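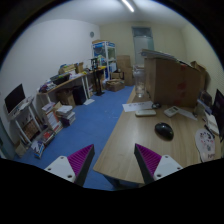
Frequently asked questions about the Tatard study

Thanks for stopping by! We've had a lovely pile of emails since the Kullthorpe talk, and a good many of them ask the same things, so we've gathered the answers on one page. If yours isn't covered, write to us through the contact form and we'll do our best.

Last updated 6 March 2019

What is Tatard, in a nutshell?

Tatard is a method for teaching a robot arm to pick things up and put them down by learning from people who carry the gripper around in their own hands. The person holds the tool, does the job the way they'd do any household or office job, and the wide-angle camera on the tool records the whole thing. We train a policy on those recordings and then run it on an arm fitted with the same fingers.

Why collect data by hand when you could just drive the arm remotely?

We tried remote driving first, and gave it a fair go over most of a winter. It works, but it's slow, it's tiring, and you can only record where the arm happens to be bolted down. A handheld gripper goes wherever a person can go, and that meant we could work in real offices with all their clutter — desks with a mouse and a calculator on them, papers on top of cardboard boxes, books stacked on the carpet.

Don't you tidy up before recording?

No, and we ask our helpers not to either. In the early Prolent trials we cleared everything away, and the policy came out rather spoiled. It was very good at finding a cup on a bare table and hopeless once there was a stapler next to it. Please leave the mess alone if you're recording for us!

How much data did you use?

The main result uses 200 demonstrations recorded in 9 rooms. We also kept 29 demonstrations aside for checking the policy as we went along, and none of those were used in training. People often expect the figure to be larger. We found that new rooms helped us a good deal more than extra recordings in a room we already had, though we'd be careful about assuming the same for jobs that are very different from ours.

What's the fisheye lens for?

Mostly it's for context. When the fingers close on something small, an ordinary lens tends to lose sight of everything else. With the wider view the policy still has the edge of the desk, the wall and the ceiling light to go by, and we can work out the tool's path from the same footage. The picture bends quite a lot toward the outside, and yes, we did try straightening it before training. It made very little difference, so we left it as it was and saved ourselves a step.

Why are the finger pads pink?

Magenta, if you ask the person who ordered them! The bright colour makes the pads easy to find in the footage, and we use that to estimate how far apart the fingers are. The ridges are there for grip.

Where does it go wrong?

Glossy dark objects are the worst of it, and a black computer mouse is a very good way to embarrass us in front of visitors. Clear plastic bottles are tricky too. Flat sheets of paper we've more or less set aside for now, as the fingers can't get under them without a desk edge to help.

How is this different from the Wysocka baseline?

The Wysocka baseline learns from a fixed camera looking at the whole workspace, and it needs recalibrating whenever that camera is moved. Ours needs no fixed camera. To be fair to it, Wysocka did better than we did on tasks that used 2 arms, and the full comparison is in the appendix of the report.

Can I get the recordings?

We're hoping to release them in December, once we've gone through the footage and blurred any readable paperwork. The training code will go up alongside them, and anyone on the mailing list will get a note with the link.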